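Radiddale Two-Arm Suturing Station
Set-up and Care Guide
Section 7: When the right grasper stays open (Fault 151)
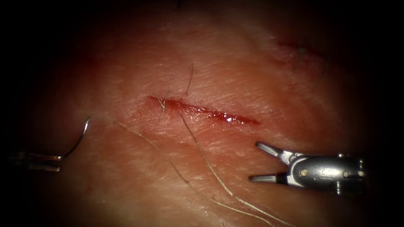 Another reader of the earlier edition wrote in to say that the old version of this section began with the software menus, and that by the time she had found the right one she had pulled on a thread she should have left alone. Could the part about the thread please come first, she asked. We thought that was a very fair request, so in this edition it does.

What Fault 151 means

The station has asked the right instrument to close, and the jaws have not reported back that they did. Both arms stop where they are and hold position. The left needle driver keeps its grip on the needle, the right grasper stays spread, and the message "151 RIGHT JAW NOT CLOSED" shows on the console until you clear it. You may also hear two short beeps, depending on how your sound settings were left.

It can be a little alarming the first time, especially with a needle clamped at one side of the cut and a pair of open jaws waiting at the other. Please take a breath. The arms will hold like this for as long as the station has power, and there is nothing to be gained by hurrying.

CAUTION: Do not switch off the main power as your first step. The needle driver loosens its grip when power is lost, and a dropped curved needle is hard to find and easy to find with your finger.

CAUTION: This station is for bench practice and research work only. It must not be used on a living patient.

Before you touch anything

1. Press the yellow HOLD key on the console and wait for the light beside it to turn steady. A blinking light means the arms may still move.

2. Look at the thread on the magnified view. Follow each strand you can see from one end to the other, as far as the view allows, and then lean over and follow the rest by eye. You want to know whether any of it has gone under the wrist or in between the jaws.

3. If the thread is lying loose on the surface, leave it there. If it has caught, go to "Thread in the wrist" further on before doing anything else.

4. Check where the needle point is facing. It will often be pointing back toward the needle driver, and your hand should never come in from that side.

Note: Bright reflections off the wrist housing can hide a fine thread completely. Turning the lamp down one or two steps helps a good deal more than you might expect.

Clearing the fault

5. On the console, choose Arms, then Right, then Back Off. The right instrument will draw straight back along its own line and stop. Do not use Home, which swings the arm in a wide curve and can drag a trailing strand along with it.

6. Once the right arm has stopped, choose Left, then Park Needle. Hold the needle tray under the driver as the screen asks, and confirm only when the needle is over the tray.

7. Choose Jaw Test. The grasper will try to close and open again, slowly, 2 times. Watch both prongs. They should meet evenly at the tips.

8. If the test passes, press Clear. You may start a fresh stitch, though we do suggest taking a new length of thread.

9. If the test fails, take the instrument off the arm, following Section 4, and look closely at the pivot pins with a hand lens. Dried fluid and stray hairs are the usual culprits, and both come away with the soft brush in the Vundach cleaning kit and a little warm water. Let the wrist dry fully before refitting it.

Thread in the wrist

Cut the strand on both sides of the wrist with blunt-tipped scissors, leaving a short tail on each side that you can get hold of later. Then carry out steps 5 and 6, remove the instrument, and draw the tails out gently in the direction the joint turns. Pulling against the joint can lift a drive cable off its pulley, and that is a repair for the workshop.

If the fault comes back

A grasper that shows Fault 151 again after cleaning should be taken out of use. Tag it, write the fault number and the practice pad or tissue type on the Siriwan service card, and send it in with its cap on. Instruments with the Masach coupling need the longer cap, part 1965. The standard cap is part 1791 and will not protect the lower prong on those models.

Guide revised 2026-06-01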